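Bostgate Weekender: Frequently Asked Questions

Last updated in September. If your question isn't answered on this page, use the contact form and someone will get back to you, usually by the next morning.

TICKETS

Where can I buy a ticket?

Through the Stelta ticket shop or at the counter in Ruchti Records on the high street. The counter charges no booking fee but only takes cards. We don't sell through any other site. If you see tickets somewhere else, they are resales and we can't check them for you in advance.

How many tickets are there?

The capacity is 1323 for the whole site. That number comes from our license and covers everyone who isn't working or playing. Once they're gone, we can't add more, even if the yard looks half empty in the afternoon.

Are there day tickets?

Yes. Day tickets go on sale after the weekend tickets and are valid from doors until close on the day printed on them. You can't swap one day for the other.

Can I get a refund?

You can return a ticket through Stelta up to two weeks before the festival and get the ticket price back, minus the booking fee. After that, use the resale page in your Stelta account. The buyer pays what you paid. Your old code stops working as soon as the sale goes through, so don't hold on to the printout.

I bought a ticket but the email never came.

Check your spam folder first, then log in to Stelta and look under Orders. If the order is there, you can download the ticket from that page. If it isn't, the payment didn't go through. Banks sometimes show the amount as pending for a few days before it drops off.

Can I change the name on my ticket?

There is no name on the ticket. Whoever shows the code first gets in, which is a good reason not to post a picture of it.

GETTING IN

What time do doors open?

Doors are at 2 p.m. on both days. The first act starts at 3 p.m. in the small hall. The yard closes at 11 p.m. because of the neighbors, and the halls go on until 4 a.m.

Is there an age limit?

You need to be 18 or over after 9 p.m. Before that, anyone under 18 can come in with an adult who also has a ticket. Children under 6 get in free but need ear protection. We have a few pairs at the info desk, and it's better to bring your own.

Can I leave and come back?

Yes, until 10 p.m., as long as your wristband is on and closed. After 10 p.m. there is no re-entry, and that includes trips to the cash machine.

What can't I bring?

Glass, cans, your own alcohol, large umbrellas, and bags bigger than a normal daypack. An empty plastic water bottle is fine. There are taps next to the toilets in the yard and one behind the bar in the main hall.
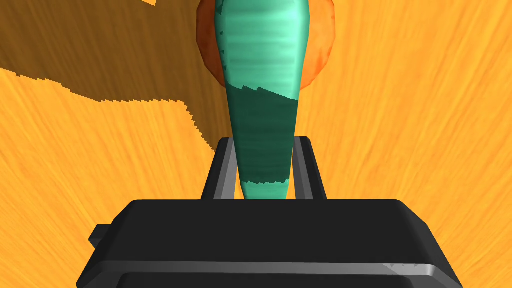

Medication is fine too. If it needs to be kept cold, tell the people at the info desk and they will put it in the fridge with your name on it.

Can I bring a camera?

Small cameras and phones, yes. For anything with a removable lens you need a photo pass. Write to Oliwia Czarnecka through the contact form and tell her where the pictures will be published. Flash is not allowed in the small hall at any time.

MUSIC

When are the set times announced?

One week before the festival. We don't give them out earlier, including to people who need to book a train. If you have a long trip, plan for the headliners to finish late.

Is Bilis still playing?

Yes. Bilis has moved from the small hall to the main hall and is now the second-to-last set on the first night. The printed posters still show the old hall.

What happens if an act cancels?

We try to find a replacement and post the change on the front page and at both doors. Single cancellations don't entitle you to a refund. If a full day is called off, you get the price of that day back without having to ask.

Do you take demos?

We listen to them between January and March. Send a link to two or three songs, please, and no attachments. We don't have time to reply to everyone.

ON SITE

What about rain?

The yard stage has a roof over the band and none over the audience. Both halls are indoors. In a storm we close the yard and move those sets to the small hall if there is time.

Can I pay with cash?

At the bars, yes. The food stands decide for themselves and most prefer cards. The cup deposit is paid back at any bar until closing.

Is the site accessible?

Both halls and the yard are step-free. The raised platform in the main hall has room for six wheelchair users with one companion each. The companion gets in free. Book this through the contact form before you buy, so that we can hold a space.

Can I camp?

No, there is no campsite, and sleeping in cars on the parking lot isn't allowed. The hostel by the station fills up early.

I lost something.

Ask at the info desk during the festival. Afterward, lost property is kept at Ruchti Records for a month. Phones and wallets are handed over only if you can describe them.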